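Bedding and Soft Goods: What We Can Take This Winter

The shelves at the Ullitton store room were refilled over the past month, and the sorting tables are busy again. Since the start of the season we have taken in 1,172 pieces of bedding and soft furnishing. Most came through the drop-off at Banska Street, with the rest from the collection run out to Kirui and the villages past it. Of that total, 182 pieces could not be passed on. That is a lower share than last winter, but it still means a lot of hauling, and most of it could have been avoided at home before the bag was tied.

This item goes over what happens to a bag once it reaches us, what we need most, and how to pack it.

Every bag gets opened on a covered surface. We use old printed sheets for this, the kind with cartoon characters that no longer match anything, and change them when they get dusty. A clean sheet underneath makes it easy to spot loose threads, pins and crumbs, and it can be gathered up by the corners and shaken outside. The bag is tipped out in a heap and worked through from the top. Cushions come out first because they take up the most room. Small covers, throws and loose cloth stay in the pile until there is space to spread them.

Cushions are checked by hand. We press the middle and the corners to feel for lumps, run a thumb along each seam, and look at the zipper if there is one. A flat cushion is fine if the cover is good, and a worn cover is fine if the filling is good, as we can often make one sound cushion out of two. Foam that crumbles goes straight to waste. Feather filling is kept only when the inner case has no holes.

Plush and velvet-type covers need a little more time. The pile hides stains, so we brush it one way and then the other under the lamp. Stripes are handy for this, as a faded patch shows up against the band next to it.
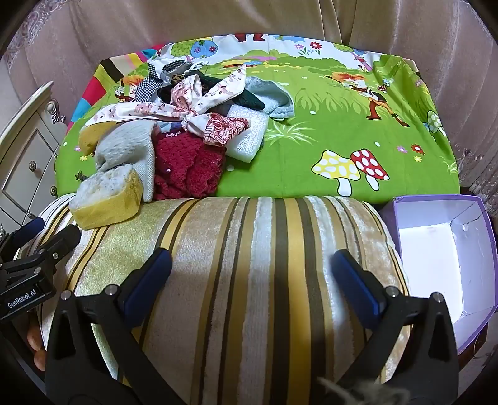

Striped plush cushion on the sorting table, with mixed fabric items behind it and the purple box to the right.

Once checked, things are grouped by size and type. Color comes last. We tried sorting by color first two winters ago and ended up with single pillowcases in four different stacks. Now a set stays together if it arrived together, held with a strip of cloth tied around it. Please do not use rubber bands, which leave marks on light fabric after a few weeks on the shelf.

Herringbone, tweed and other heavier weaves are kept with the throws, even when the piece is small. They are asked for as lap blankets and chair covers, and they wear well. Pieces with fluffy or long-haired trim are shaken out and stored apart from wool, which picks up every hair. Frayed edges are not a problem on a piece large enough to hem. The mending table meets in the afternoon from two o'clock and has a good supply of thread in most colors, though brown and mustard are running low. Part spools are welcome.

What we need now:

Single and double blankets, any color
Pillowcases, in pairs if possible
Cushions between sofa and chair size
Lined curtains, with or without hooks
Zippers, 40 centimeters or longer
Strong cardboard boxes with lids

What we cannot take:

Electric blankets
Mattress toppers
Bed pillows that have been slept on
Anything that smells of smoke or damp
Cut foam without a cover

Pairs and sets are still the hardest thing for us to keep up with. There are 117 single pillowcases on the shelf by the back door waiting for a match. If you gave one in the fall and later found the other at the bottom of a drawer, bring it in. Odd ones that are still there in February will be cut up for the Plindby quilt workshop, which can use cotton and cotton blends but no stretch fabric.

On packing: wash and dry everything fully, then let it sit a day before it goes in the bag. Fabric that feels dry can still hold enough damp to spoil the rest. Fold flat things and put them at the bottom. Put cushions on top and do not squeeze the air out. Vacuum bags save room in the car, but plush cushions left in them come out creased, and the pile may not lift again. Keep hard items such as curtain rings and hooks in a small bag of their own. Write on the outside what is in there. "Bedding" is enough.

If you are not sure about a piece, put it in a separate bag marked "check." We would sooner look at it than have it thrown out. A cushion with a split seam takes ten minutes to fix, and covers with a broken zipper can be closed with buttons or ties.

Drop-off at Banska Street is open mornings from nine until noon, side entrance. Please ring the bell and wait. Bags left on the step get rained on, and we lost two full loads that way in November. The Kirui run goes out twice in December and once in January. To be added to the list, leave your address at the Plindby counter with a note of how many bags you have.

The store room will be closed the last week of December. Sorting starts again the first week of January, and the tables will be open to anyone who wants to come and help fold.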